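Puesta a punto de los dedos, segunda parte (o cómo pasé media tarde con un destornillador)

En noviembre prometí que contaría cómo llevamos el mantenimiento de la pinza de mano, y varios me lo habéis recordado con bastante paciencia, así que me he puesto un café, he apartado la pila de papeles de la mesa y voy a intentar dejarlo todo por escrito antes de que se me olvide otra vez. Aviso de que me voy a enrollar, que ya me conocéis.

Para quien llegue nuevo: en el taller tenemos una celda pequeña, que bautizamos Nalitz, y una pinza de mano con los mismos dedos que lleva el brazo. Con la de mano enseñamos los movimientos y luego el brazo los repite. Funciona muy bien mientras los dos pares de dedos cierren igual. En cuanto uno se tuerce un pelo, todo lo que grabas con la de mano llega torcido al brazo, y te pasas el lunes buscando el fallo en el programa cuando el fallo estaba en un tornillo (sí, me pasó, y más de una vez).

El síntoma fue el de siempre. Los dedos se encontraban por la punta y dejaban una rendija en la base, de modo que las piezas finas se iban escurriendo hacia abajo. Barry Crabtree, que comparte conmigo los turnos de Nalitz, juraba que eran las almohadillas. Yo decía que era el montaje. Nos apostamos el desayuno y al final lo pagamos a medias, porque teníamos algo de razón los dos.

Lo primero que hago es limpiar. Un paño sin pelusa, un poquito de alcohol, y a repasar la cara interior de cada dedo de arriba abajo. Parece una tontería, pero esas caras mates se van cargando de polvillo y de restos de cinta, y si mides con la porquería puesta estás midiendo la porquería. Dejo secar el tiempo que tardo en buscar las galgas, que en mi caso nunca es poco.

Después aflojo los tornillos de los dedos, sin sacarlos, lo justo para que el dedo se deje mover con la mano. Entre las dos caras meto una galga de 4 mm, cierro despacio hasta que la sujeten las dos y ahí, con todo apretadito y asentado, vuelvo a apretar alternando: un poco de un lado, un poco del otro. Si aprietas un tornillo del tirón, el dedo gira con él y vuelta a empezar. Me gusta acompañarlo con el pulgar por detrás mientras aprieto, una manía que le copié a Shirley Gosling cuando montamos la primera pinza y que recomiendo a todo el mundo.

Con los dedos ya firmes viene la apertura máxima. Abro del todo y bajo la pinza hasta dejar los dedos a ras de una mesa clara, que para esto es una maravilla: sobre blanco, un dedo oscuro que cuelga más que el otro se ve enseguida, y la sombra te chiva mucho antes que el calibre si hay algo raro. Yo miro sobre todo los cantos de abajo y el bisel de arriba. 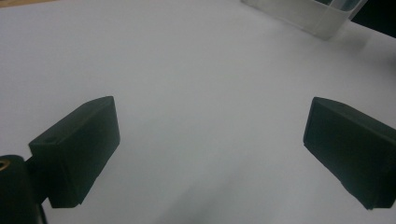 Ludger Voß me escribió después de leer la primera parte que él no se fiaría nunca del ojo para esto, que en su celda abren, cierran, miden y apuntan, y que la única vez que se saltaron la medición tuvieron que tirar las grabaciones de una tarde entera. También preguntaba si no sería mejor poner pasadores en los dedos y olvidarse de las galgas para siempre.

Tiene más razón que un santo en lo de medir, y por eso el ojo lo dejo solo para el primer vistazo. Luego va el calibre, con la pinza abierta: mido de cara a cara en la punta y en la base, y las dos lecturas tienen que salir iguales. Nosotros trabajamos con 90 mm de apertura. Si hay diferencia entre una y otra, vuelvo a los tornillos sin darle más vueltas, que la tentación de decir "bueno, casi" es muy grande a última hora.

Lo de los pasadores lo pensé mucho, Ludger, de verdad. En el brazo los llevamos desde el principio y estoy encantado. En la de mano cambiamos de dedos a menudo, según lo que toque coger, y andar sacando pasadores de un plástico que ya tiene sus batallitas me da bastante respeto. Igual me animo en la siguiente versión.

Cuando las medidas cuadran, toca la prueba del papel. Corto una tira, la cojo con la punta de los dedos y tiro con suavidad. Tiene que resistir. Luego repito a media altura y en la base. Si en algún sitio sale como si nada, esa zona no está tocando. En nuestro caso la base seguía floja después de alinear, y ahí es donde Barry se apuntó su medio desayuno: una de las caras estaba gastada. Cambiamos los 2 dedos a la vez, porque mezclar uno nuevo con uno viejo nos ha dado disgustos.

Queda el registro. Llevamos un cuaderno (de papel, con manchas de café incluidas) donde apunto los ciclos desde el último ajuste y las lecturas del calibre. Esta vez eran 467 ciclos, bastante menos de lo que yo habría dicho, así que voy a adelantar la siguiente revisión y a mirar con más cariño los tornillos, que sospecho que se aflojan solos con el trajín. He pedido fijador de rosca del suave. Si alguien lo ha usado sobre plástico y le ha ido mal, que me lo cuente antes de que abra el bote, por favor.

La próxima entrada será sobre los cables de Nalitz, que están pidiendo a gritos una funda nueva y unas bridas como Dios manda.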